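Barkar 12 Countertop Microwave

Print this page | E-mail this page

The Barkar 12 is a small white microwave with a side-hinged door and a glass turntable. Dreteck sells it as a "complete kitchen in one box," and I'd ask you to forget that phrase before reading further. It heats food. At $90 it does so about as well as you'd expect, and the question is whether you need the extra things printed on the carton.

There are 37 preset programs. I tried the vegetable ones for most of April and I'm not convinced they differ much from each other. "Root vegetables" and "Firm vegetables" gave me the same potato. The "Steam Fresh" setting is the ordinary middle power with a beep halfway through. If you cook by time and power level, you can skip the presets and lose nothing.

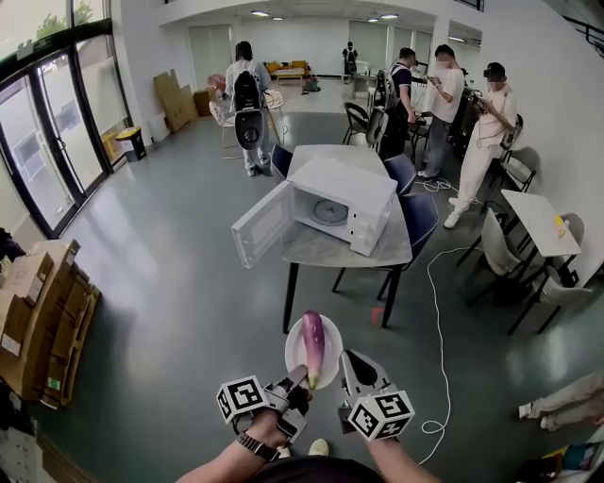

Eggplant is the vegetable Dreteck likes to brag about, and it's a fair test, being mostly water and skin. The leaflet says to put it in whole and press one button. I wouldn't. Prick it all over with a fork first, or cut it in half. A glossy purple one on a round white plate looks fine going in, but check that the plate can turn without touching the walls, and remember that the door opens to the left, all the way back, so leave that side of the table clear. Five minutes got mine soft in the middle and leathery at the stem end. Another two fixed the stem end and ruined the rest.

Power levels: the sticker says 500 watts on "medium," and I have no way of checking that. It melts butter slowly enough.

The older Jarman is the same size, has a plain dial and costs less. Its turntable rattles. The Paltlow is quieter, but the door needs a real shove to close. Of the three I'd take the Jarman for a spare room and the Barkar for a kitchen that gets used every day, with the presets ignored.

Warranty is 12 months and doesn't cover the glass turntable. Ask what a replacement costs before you buy.

Reader comments (3)

potluckwednesday: Mine does the same with potatoes. All the buttons are one button.

gray_kettle: Disagree on the Paltlow. The door loosens up after a few weeks.

tinroof: Does the beep turn off? The leaflet doesn't say.

Print this page | E-mail this page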